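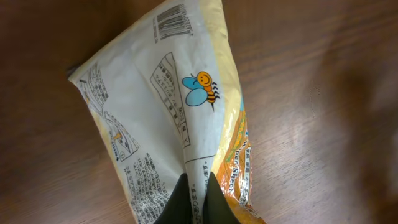
20 March 2022
Residence diary, Jatholm House, kept by the duty warden

The morning was given over to the common room and the pantry shelves, in accordance with the spring schedule. Elikem Nyarko began at the window side and I took the long table and the cupboard beneath it. The table was cleared, wiped with a damp cloth and left to dry before anything was set down on it again.

The snack supply was then reviewed. Residents are reminded, once more, that items without a name and room number may be placed in the shared basket after 2 days. Three parcels from home had not been labeled and were returned to the mail shelf.

The Japanese snack with the cartoon bee on the back was discussed at some length. Miss Danladi wished to keep the wrapper for her language notebook, as the small print is set in columns and she is learning to read in that direction. Mr. Olatunji was of the opinion that wrappers belong in the bin whatever is printed on them. I ruled in favor of the notebook, on condition that the wrapper be rinsed, flattened and kept in her own room. The bee has an orange head and a plain smile, and I confess that I was glad to see it spared.

Other wrappers are to go into the plastics bin under the sink and should be folded first – the bin was full again by ten o'clock. Seija Mäkelä has asked whether a larger one may be ordered from Kostuvard. The price quoted is 328 and I have passed the request to the office without comment.

The cupboard yielded two trays, a quantity of paper napkins and the lid of the blue teapot, missing all winter. The teapot itself was given away in the first week of March. The lid has been put on the windowsill for the present.

Lunch was taken late. In the afternoon Mr. Afolabi brought up the new Trolliten shelf liner and cut it to fit, with a strip of 38 centimeters left over for the drawer by the door. The drawer still sticks.

Lights in the common room were out at eleven. Key to the pantry returned to the hook.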